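We set off for Nenthorpe far too early, as we always do, and had to sit in the car park with a flask until the doors opened at ten. It was the spring open day of the Mandau robotics club, and I'd promised our own parents' group I would write it up properly this time.

The club has 17 members this year, all sixth formers, and they had given over the old art room to their kitchen project. They call the arm Pap (I did ask why, and got three different answers). The idea is that Pap learns to tidy up after a meal, picking up one thing at a time and putting it where it belongs. 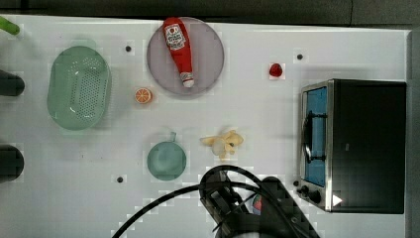 Pap's table at Nenthorpe, with the ketchup on its plate and the toaster oven on the right.

What I liked most was how freely the students talked about the dull parts. They had recorded 400 practice runs since September, each one steered by hand, and a lovely long chart on the wall showed who had done which. Fruit gives them no end of bother, apparently, and a strawberry is a good deal harder than a bottle.

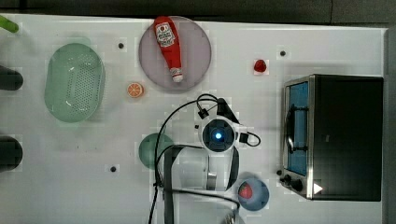 I must have stood there for half an hour, and I wasn't the only one – a little lad beside me had to be bribed away with a biscuit. The students took turns at the laptop and were very patient with all our questions, even mine about the washing up.

Money came up, as it does. The second-hand gripper cost them £900, paid for by two cake sales and a sponsored walk to Grirnach and back, which sounds a very long way in the rain!
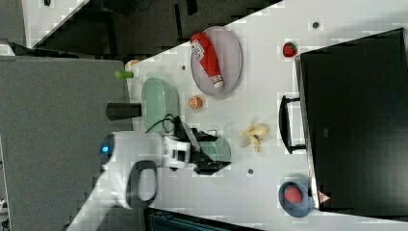
Pap's gripper at the green cup, with a strawberry in the blue bowl.

Tea was in the hall afterwards, with a very good lemon drizzle. The club runs again after half term and visitors are welcome if they ring the school office first. Do wear something warm, as the art room radiators are not up to much.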